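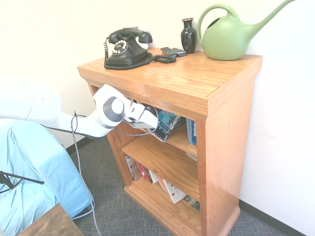

Nokum Low Bookcase, Honey Oak Finish

The Nokum is a bookcase for people who own more magazines than they admit to. It has three open shelf levels, a thick overhanging top with a beveled edge, and a base trim that goes all the way to the floor, so lost pens stay where you can reach them.

The top is the part you'll use most. Officially it's a display surface. In practice it's where the remotes go, along with the watering can and whatever phone your aunt gave you. The finish is glossy and shows the grain nicely. It also shows dust nicely, usually by Sunday.

Assembly takes two people, or one person and a good deal of language. Put the base trim on before you stand the case up. Sanne Bakker in our workshop would like you to read that sentence again.

Good to know
Shelves: 3, open front
Finish: honey, high shine
Wall anchor: included, please use it
Doors: none, and we've stopped taking requests

Care
Wipe with a soft, barely damp cloth. Put a saucer under anything that drips. Felt pads for vases and other small heavy things are sold separately under Dollska, in packs of 2.

Delivery
We build the Nokum in runs of 500 and the next one ships in March. Curbside only – stairs are between you and your friends. For questions about color matching, ask for Hendrik Vermeulen, mornings.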